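Grollmont Flendusance carbon steel wok, reviewed after four months
Posted 2 April 2024 in Kitchen and Cooking

I bought this wok with my own money from the Prarkiditz online store. It was on special for $37, with the lid included. I have used it on a gas stove almost every evening for four months, and I think that is long enough to write something useful. The reviews I read before buying were mostly written in the first week, when everything is still shiny.

To be clear about my kitchen: it is small, rented, and the stove has one large burner and three weak ones. I cook for two people. Before this wok I had a non-stick one from Cozma, which was good for one year and then everything was sticking to it, eggs especially.

What you get

The box contains the wok, a domed lid, a loose wooden ring for the handle and one sheet of instructions. The wok has a flat bottom, one long wooden handle and a small steel loop on the opposite side. The lid is thin metal. I put it on my kitchen scale and it shows 435 grams, so it is light enough to lift with wet hands, but it also moves a little when the water under it boils hard.

The instructions are not good. They tell you to "heat until colour change" and then "oil", with no time, no flame setting and no picture. If you never seasoned a steel pan before, please look for a proper explanation somewhere else first.

First cleaning and seasoning

The wok comes with a protective coating from the factory. It is clear and a bit greasy, and it must be removed completely. I used hot water, dish soap and a steel scrubber. I did this twice and I was sure I had finished, but when I heated the wok there was a smell like burnt plastic near the rim. So I let it cool and scrubbed again, this time on the outside also. The whole job took me most of an afternoon. Open the window.

After this I heated it on the big burner and turned it slowly, until the grey steel became blue and then dark. The sides need much more patience than the bottom, because the flame does not reach them well. Then I wiped in a very thin layer of canola oil with a folded paper towel and heated it again until it stopped smoking. I repeated this five times. My mistake in the beginning was too much oil. It made a brown, sticky area on one side which I could feel with my finger for several weeks. It has gone now, simply from cooking.

Cooking

The first thing I noticed is how quickly it becomes hot. With the Cozma I had the habit to put the pan on the stove and then start to cut the garlic. With this one you must have everything cut and standing next to you, or the oil will be smoking. I now put out the bowls, the spoon and the bottles before I light the gas, and I open the caps too. 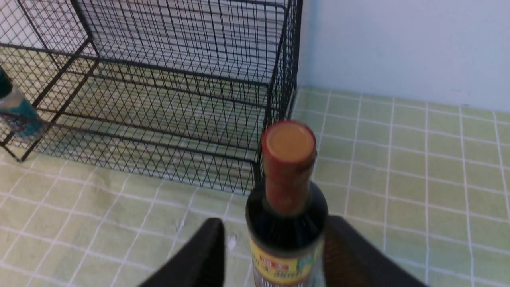 Yellow label, red around the neck: easy to find in a hurry.

Vegetables are where I see the biggest difference. Green beans get dark spots and stay firm inside. Cabbage keeps some bite. In my old wok they were giving a lot of water and it was more like boiling. You still cannot fill it to the top, at least not with a home stove. If I cook for guests I do it in two portions and mix them in the serving dish.

Fried rice was difficult in the first month. It stuck in the middle in one hard layer and I had to soak the wok, which also took off part of my seasoning. By March it was much better. Cold rice from the day before, hot wok, enough oil, and do not move it in the first moments. Now only a few grains stay behind and they come off with the brush.

Eggs are fine if the wok is really hot before they go in. I would not say it is as easy as a new non-stick pan. For a fried egg with a soft edge I still take a small frying pan.

With anything sour you should be careful. I made a dish with tomatoes and a good amount of vinegar, and left it standing in the wok while we ate. Afterwards the bottom was grey again where the sauce had been, and there was a faint metal taste in the leftovers. It was my fault and the instructions do mention this, in very small letters. A quick splash of something sour at the end has never given a problem.

The flat bottom sits steady on my burner, and this was an important point for me. The sides are quite steep though. When I push food up to the side to make space, part of it slides back. A wok with a wider curve would be nicer for this, but it would also be less stable on a normal stove.

The handle

I like the long handle less than the wok itself. The shape is comfortable and it stays cool for normal cooking. But the screw which fixes the wood became loose in the second month, and the handle was turning in my hand while I was pouring out noodles. I tightened it with an ordinary screwdriver and have had to do this again since then. It takes one minute, but a heavy pan full of hot food should not turn. The loose wooden ring from the box is meant as a spacer, and the instruction sheet does not say on which side of the metal it goes. I have it close to the wok and it seems correct.

The small loop on the other side gets very hot. Use a cloth.

Washing, drying and storing

For daily cleaning I use hot water and a bamboo brush while the wok is still warm. Soap only when there was fish. The important part comes after, because the steel must be dry everywhere, also at the rivets of the loop, where water likes to hide. I forgot it once over a weekend and found orange spots when I came back. They went away with a scrubber and a little oil. Now I put it back on a low flame until the last drops disappear, and then I wipe it with a drop of oil.

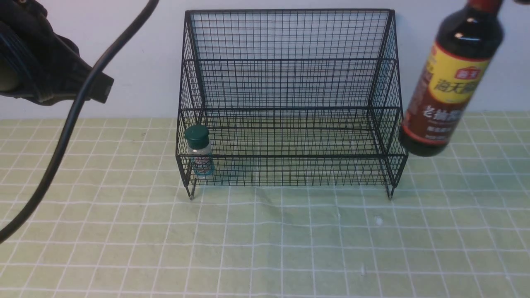 The size is something you should think about before you order. The wok is wide and the handle makes it longer than you expect, so it does not go in a normal drawer, and in my cupboard it stands only diagonally. I had hoped that it could live on the bench together with the other cooking things. My wire rack is the black mesh kind with two steps, a low one in front and a tall one at the back, and it is good for letting air go through, but a wok on top of it would look ridiculous and probably fall. In the end I screwed a strong hook to the side of the cupboard. There is a hole at the end of the handle, large enough for most hooks.

The lid has no hole and no place to hang. It has only a round knob in the middle, so it must lie or lean somewhere. Mine leans behind the toaster. I find this a small but real fault in the design, as a simple loop on the lid would cost the company almost nothing, and in a small kitchen the bench is always full.
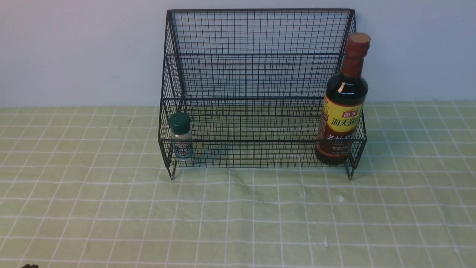

Also the knob itself is plastic. It has not melted or cracked, but I do not leave the lid on when the flame is high, and I would not put it in an oven. I asked Grollmont by email if a metal knob is available as a spare part. They answered politely after a few days that it is not.

Guarantee

The box says five years, which sounds generous for this price. If you read the small text, it covers the steel body only. The handle, the lid and the seasoning are not included, and rust is called "a matter of care". I think this is fair for the rust. For the handle I am less happy, given my experience with the screw.

Delivery from Prarkiditz was without problems. The wok was packed in one carton with a sheet of cardboard between the lid and the body, and there were no dents.

What I liked
Heats fast and stays hot enough for small portions
Steady on a normal gas burner
Surface becomes better every month
Price, when it is on special

What I did not like
Handle screw becomes loose
Poor instructions for seasoning
Lid cannot be hung and has a plastic knob
Factory coating takes long to remove

Would I buy it again?

For $37, yes. At the full price I would first look at other brands with a welded handle. If you do not want to dry and oil a pan each time, or if you have a dishwasher and like to use it for everything, please stay with non-stick. I cannot say how it works on induction. The bottom is flat and a magnet holds on it, but I have only gas here and did not test.

My rating: 4 out of 5

Update: one reader asked if the Flendusance is also sold without the lid. I could not find it separately at Prarkiditz. The only choice there was with the lid, or with the lid and a steel spatula, and I do not have the spatula.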